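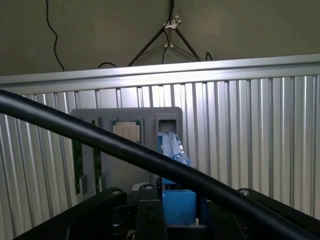 The blue plastic part, with the black cable running across in front.

Small bit of news from my corner: Plollell, my little program for turning guitar pedal circuits into something you can listen to, has reached version 24! I put it up in February and then forgot to mention it (sorry).

The big change is speed. My old test clip, a Toltuleck fuzz with far too much gain, used to need 2,000 seconds to get through, and now it's done in 200. Most of that came from throwing out my own matrix code and borrowing the solver from Cronin, which I should have done years ago. It also reads stereo files now, though both channels go through the same circuit, so don't expect anything clever.

The tone stack bug is fixed too – the one where turning the treble right down made everything go silent. I'd swapped two resistors, that's all it was.

The source has grown to 1,641 lines, comments included, and it's on the Trurerar page as usual. Old circuit files still load, but you'll need to set the sample rate again by hand. Next job is the tremolo, which still clicks.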